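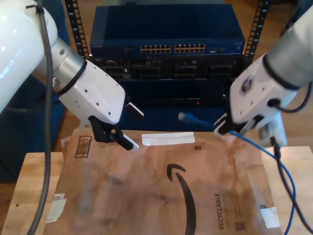 Blue Ethernet cable and a brown paper package.

Storing spare cables and packing material

Most houses have a drawer of leads that no longer belong to anything. Tip the lot on to a table and sort by the plug on the end. Colour is no help, as the same lead is sold in several.

Keep two of each common type and let the rest go. Test them before you put them away. A network cable with a snapped clip will work loose from the socket, so either fit a new plug or put it in the bag for electrical recycling. Never put old leads in with the ordinary rubbish.

Coiling

Let the cable fall in the loops it wants to make. Winding it tightly round your hand and elbow puts a twist in it, and after a few goes it won't lie flat. Fasten the coil with a strip of hook-and-loop tape or a garden tie. Elastic bands go sticky in a warm cupboard and leave a mark on white leads.

Long extension leads are best hung on a wide peg in the garage or under the stairs. Unwind them fully before running a heater or anything else with a heavy load.

Labels

Masking tape folded over the cable near the plug makes a good flag. Write on it before you stick it down. Put down what the lead is for and how long it is. If you have a router, a printer and a television box all plugged in behind the same cupboard, label both ends of everything while you have the furniture pulled out.
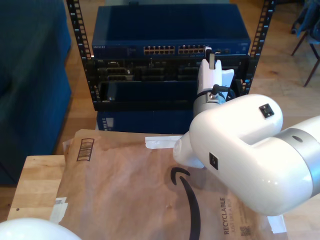
Dust the sockets at the same time. A soft paintbrush, 33 mm or so wide if you have one, gets between the plugs better than a cloth. Switch off at the wall first and leave the brush dry.

Brown paper

Paper that has come round a parcel can be used again if you slit the tape and don't tear it. Press it on the wrong side with a cool iron, no steam, and store it rolled inside a cardboard tube. Creased pieces do for lining shelves or for stuffing wet shoes. I keep the rolls in Movthorpe in the back bedroom cupboard, where it is dry all year. The shed was a mistake and the silverfish had the lot by September.

Cardboard boxes

Flatten them as soon as they are empty. Run a blunt knife under the bottom tape, push the sides over and stand them upright behind a door. Save one small, one medium and one large. For posting, weigh the box empty and write the weight on a flap in pencil. My usual one is 400 g, which is enough to push a light parcel into the next price band.

A box that has been damp has lost its strength even when it looks sound. Press the corners with your thumb. If they give, it goes in the recycling.
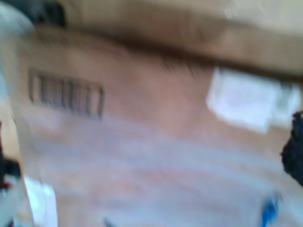
Remo Lombardi writes that he has given up on parcel tape for boxes kept in the loft, where the glue dries out and the bottoms drop open. He uses gummed paper tape, wetted with a sponge, and says two strips across the base have held for years.

I have used gummed tape on picture frames but not on boxes. It needs to be kept somewhere dry, or the whole roll sticks to itself. Cut all your strips before you wet the first one.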